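8 min read

3. The kit under review

3.1 What comes in the box

The Dalgleish kit is sold as a pair of hand-held grippers for recording two-handed tasks without a robot present. A person wears or holds the grippers, does the chore, and the recordings are used afterwards to train a policy for a two-arm machine. We have tried several kits of this sort over the past two years and we came to this one with fairly low hopes, as the price is modest and the printed manual is thin. We were delighted to be wrong! Within an afternoon both authors were picking up soft things that had beaten us for weeks on our older Benetti pair, and we stayed late simply to see what else it would do.

Our copy was bought at full price from Zarkley, the reseller, and neither author has any link with them or with the maker. The software was the build dated 4/27/20, and we did not update it during the review so that every session could be compared with every other. Setting up took one person less than a morning, most of it spent sticking down cables and making sure the table would not creep when leaned on.

3.2 Choice of task

We wanted a task that was cheap, quick to reset and properly awkward. Socks met all three needs. They stretch, they bunch, they roll over when pushed, and a pair has to be found, laid out and brought together, so neither hand can sit idle for long. Rory Moffat recorded most of the sessions and Ada Sorrentino checked them, swapping over whenever wrists began to tire. In all we kept 841 episodes out of 1092 recorded. Most of those we threw away were our own fault (a marker turned away from the camera for too long, or a sock dropped on the floor).

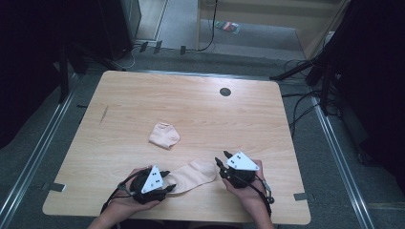
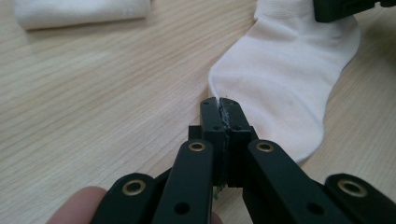
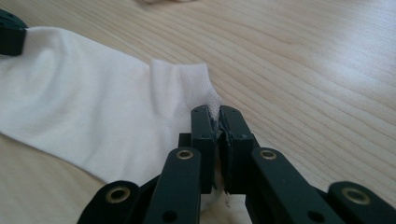 Figure 4. Sock handling with the Dalgleish pair: the table with both grippers (first), and two views from a camera on a gripper (second and third).

Grip on thin fabric is where the kit really earned our respect, and we would like to spend a little time on it. Many small grippers do well on blocks and cups and then go to pieces on cloth, closing with a faint gap at the tip or pushing the fabric away as they shut. The Dalgleish fingers are driven through a parallel linkage, so the pads should stay square to each other through the whole stroke, and a user can feel this in the hand almost at once. In the third view of Figure 4 the jaws have hold of the ribbed end of the sock, with the knit drawn up into a small peak between them, and this is just the sort of shallow pinch we found hardest on other kits. The thin grey strip on the inner faces does a good deal of the work, we think. It does collect fluff, and the same view shows the strip slightly frayed, with loose white fibres hanging between the jaws. We took to cleaning the pads with a soft brush after every 13 episodes, and would happily pay extra for a packet of spare strips.

3.3 Comfort and tracking

The grippers are light enough to forget for a while, though the cables are another matter. They run back along the forearm, and a loop left hanging at the wrist can catch on a sleeve. Sorrentino, who has the smaller hands, found the trigger a long reach and asked for a shorter one; Moffat had no such trouble.

Tracking held up very well. Losses came mostly when one marker plate passed over the other, and they were nearly always brief. The Plisdale test set, which we ran again in May with fresh socks and a different table height, gave the same pattern of losses, and we were pleased to find that the calibration from the first sessions could still be used as it stood. Section 4 gives the results by episode length.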